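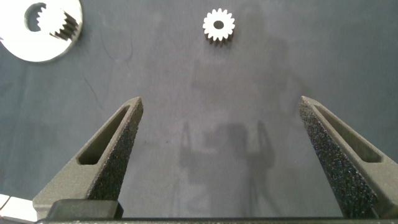

La pinza abierta delante de un engranaje pequeño, con un disco blanco y otro engranaje arriba a la izquierda.

Buenas costumbres para montar engranajes con un brazo en el taller de casa

Me encanta esta parte de la afición. Un engranaje suelto parece la pieza más fácil del mundo hasta que se lo das a una pinza de dos dedos, y ahí empiezas a valorar las normas de toda la vida (las que en las fábricas están escritas en la pared y en casa nos saltamos alegremente). Estas son las que uso yo, probadas a base de meter la pata.

Antes de encender

Limpia la mesa. Pelusas, hilos, virutas, todo fuera. Un paño de microfibra apenas humedecido va de maravilla en superficies mates.

Marca la zona de trabajo con cinta. Yo dejo 200 mm libres alrededor del alcance máximo del brazo, y ahí no entra ni la taza de café ni la mano.

La seta de emergencia se prueba al principio de cada sesión. Pulsar, comprobar que el brazo se para, rearmar. ¡Son 9 segundos!

Si te gusta leer normas, la ISO 10218 es la de robots industriales y la ISO/TS 15066 la de trabajo colaborativo. Para un banco casero son mucha tela, pero la idea de evaluar los riesgos antes de mover nada vale igual con un brazo pequeño.

Con las piezas

Deja los engranajes planos y separados entre sí, con sitio para que los dedos bajen por los dos lados. Si quedan pegados, la pinza empuja al vecino y adiós posición.

Aprieta lo justo. Empieza con la fuerza mínima y sube poco a poco, que los dientes finos se marcan enseguida. Las almohadillas rugosas ayudan muchísimo, porque agarran bien sin tener que estrujar.

Y cuidado con la luz: el metal y el plástico blanco brillan una barbaridad bajo una lámpara directa. Un difusor barato, hasta un papel vegetal bien sujeto y lejos de la bombilla, cambia la vida a cualquier cámara.

Cuando hay dos brazos
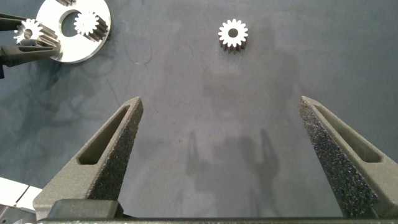 La regla de oro es que solo uno entra en la zona de montaje cada vez. El otro espera con los dedos abiertos y bien apartado hasta que el primero se retira. En mis programas lo resuelvo con una señal de «ocupado» muy simple – y desde entonces, ni un choque.

Conviene también bajar la velocidad en los últimos 17 mm antes de tocar la base. Se pierde un poquito de tiempo y se gana una barbaridad en puntería.

Mantenimiento

Cepillo de dientes viejo y seco para las almohadillas, nada de disolventes. Repaso de tornillos cada 4000 ciclos, y apuntado en una libreta con fecha, que luego la memoria falla. Los cables, siempre con holgura en las muñecas y sin bridas apretadas.

Los que tengáis un soporte Grerwood o parecido, revisad además la mordaza que lo sujeta a la mesa, que con la vibración se va aflojando. En agosto cuento cómo calibro las dos muñecas con una simple plantilla de papel.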